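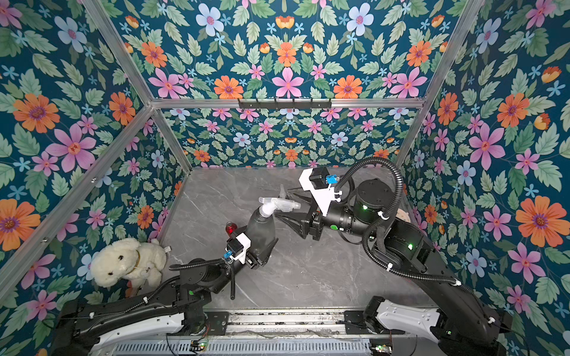 The dog, the spray bottle and far too many flowers.

Up at six because the magpies wanted me up. July, frost on the ute, and I'd promised myself today would be about the wallpaper and nothing else.

So. The wallpaper. I have now looked at it long enough to have opinions on single flowers. The big orange one on the left with the purple middle is the best of them and knows it. The pink one underneath has six petals and is trying hard. The little sky-blue stars are what you get when a designer has been paid up to lunch and it's only eleven. But the teal behind it all is lovely, a proper dark teal, and I will not hear a word against it, although I heard several from Minttu over the phone before I'd even finished my toast. She says it looks like her nan's powder room. Her nan had a very good powder room.

I bought it from the clearance bin at Heinonen in Jekville. Anneli Heinonen let me have the last rolls for $60 the lot and threw in the paste, which should have told me something about how long they'd been sitting there. She asked what room it was for. I said it was more of a nook. She gave me the look she used to give us at school when we said we'd left our homework on the bus.

Both side walls and the back, papered. My neck feels as though someone has borrowed it and returned it without the screws. The pattern mirrors itself, so if you go a whisker out on one drop, the flower next door comes out cross-eyed. I redid the right-hand side twice. Toivo came by at the second redo, ate two of my Anzacs, said "Bit busy, isn't it?" and went home. He has lived with beige for 40 years, and it has made him bold.

The floor I like without reservation. Grey marble pattern, thin white veins, cool and sensible, like somebody's accountant turned up to the garden party. I gave it a wipe this morning and then another one after lunch, mostly for the pleasure of it. Paste gets everywhere. I found some in my eyebrow at 3 pm.

The hook rack is staying black. I did think about painting it and then I thought about finding the brush. Nothing is hanging from it yet. Minttu suggests tea towels, Toivo suggests keys, and I suspect it will be one apron and a bag of other bags, same as every row of hooks I've ever owned.

The dog is in the back corner on the left, slumped against the flowers like the last guest at a wedding. Cream, fluffy, gold collar with a tag, extremely smug. I only put him down there to get him off the chair, and now he looks as if the whole place was done up for him. Every time I go to shift him I get the bead eyes. He can have the corner until the weekend.

Rang my sister after tea and told her it was finished. She asked whether finished meant finished or finished like the bathroom. I said the bathroom is a different matter and how were the kids.

Tomorrow: take the leftover paste back, find the good scissors, ring Anneli about a border. No, don't ring Anneli about a border.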